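Processors Up Close: A Small Gallery
Words and pictures by Lesego Mkhize
Posted Tuesday, July 1, 2025

I love processors as objects. I know that's a slightly odd thing to put on a gallery page, but there it is! Most people who own one never lay eyes on it. It goes under a cooler on the first day and stays there until the machine is retired, and by then it's usually smeared with gray paste and nobody wants to touch it. So I get a bit giddy when there's a clean one to look at in good light.

My interest started at Galcombe, where I spent a November sorting a shelf of retired server parts with Sebastián Zúñiga. We had 128 trays to go through, and I was supposed to be writing down part numbers. What I did instead, for most of the first afternoon, was tilt chips back and forth under the desk lamp to see how the metal changed color (Sebastián was patient about it, up to a point). The lids pick up whatever is near them. A blue sleeve, a yellow wall, a row of ceiling lights -- it all ends up in there somehow, softened and a little bent.

If you're new to this, the big metal part is the heat spreader. It protects what's underneath and passes the heat along to the cooler. The thin edge of green or blue-green you see around it is the substrate, the little circuit board the whole thing is built on. On a server chip the spreader covers so much of the top that the board is down to a narrow border, and I think that border is the prettiest part. It's like the mat around a framed print.

The lettering is the other thing I always go looking for. It's etched by laser, in characters so small that you have to catch them at just the right angle, and then half of it is batch and serial numbers that mean nothing to me. I read them anyway. On my own shelf I have one where the last line is so faint that I've never been sure of the final digit, and I've had it for years.

On to the pictures! There are two this time, one chip lying in its pocket and one standing upright, and I'd suggest looking at them as large as your screen will go.
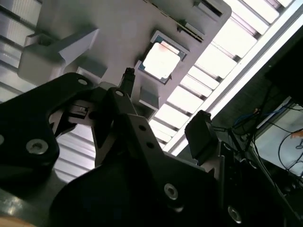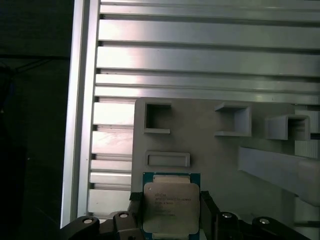

First picture: a processor seated in its square pocket, the metal nearly white under the lights, with a hint of pinkish orange in one corner. Second picture: an Intel chip held upright between two black fingers, with tiny lines of etched text at the upper left.

I keep going back to that bit of warm color in the first one. It's such a small patch, and the rest of the lid is so bright, but once I'd noticed it I couldn't stop seeing it. And the pocket has a darker gray rim, so you get gray, then a thin line of blue-green, then all that shine. Lovely.

The second is the one for people who like surfaces. Look at how soft the corners of the heat spreader are, and at the slightly brushed finish. There's a narrow raised lip along the top too, the sort of detail I never notice when a chip is lying flat in a tray. I've squinted at the etching a good deal and I believe it says Xeon, but I won't swear to anything beyond that.

A few notes, for those who write in and ask. If you'd like to start a shelf of your own, old server processors are a nice place to begin, as they're big and there's plenty of metal to look at. Hold them by the edges. Don't go at the etching with anything rough, and if there's old paste on the lid, take your time with a soft cloth and a little isopropyl alcohol. I keep mine in lidded plastic trays with a paper label on the outside, written in pencil so I can change my mind (I change my mind a lot).

The full gallery is now at 537 pictures, all grouped by the kind of part. Memory modules have finally caught up with processors, mostly thanks to Sebastián, who sent me 20 in one go and says there are more on the way. I'd love to reach 1000 someday -- and if you've got a chip with an unusual lid shape or lettering that's still crisp, please do get in touch through the contact page. Connectors and sockets are next on my list, then the heat sinks, which I've been putting off only because they take up so much room on the table.

Next gallery: Sockets and Latches
Back to all galleries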